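July 14, 2023

Slept in a little, then walked over to the Ledesma for the 2 pm show with Jaqueline, who had been after me all week to see Putby. It's a mystery about a lighthouse keeper's daughter who comes home for her father's funeral and finds a stranger living in the house, cooking in the kitchen and wearing the old man's sweaters as if he'd always been there. I guessed who he was about 15 minutes in, and then I was wrong, and then I was wrong again, which I love!

The music was a bit much (every time she opened a drawer, violins), and I could have done without the long business with the boat, but the actress playing the aunt was so good I wanted a whole movie about her. Jaqueline cried at the letter. I held out until the dog.
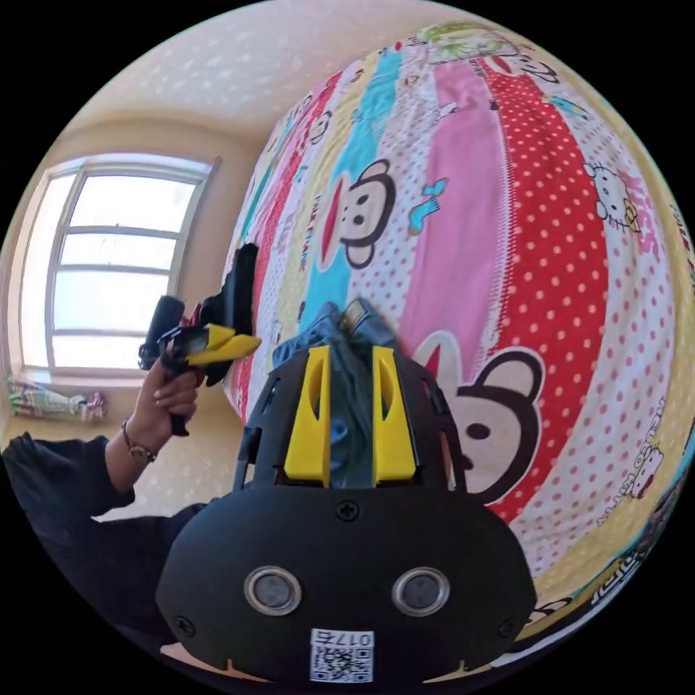
Afterward we shared a slice of lemon cake at Prometti and argued over the ending for a good 90 minutes. She thinks the daughter knew from the first night, and I say she only worked it out on the ferry. Apolinar Manríquez came in for his coffee and took her side without having seen the picture at all. I may go again next week just to watch her face in that supper scene. Home by seven, soup, and two chapters of my library book before bed.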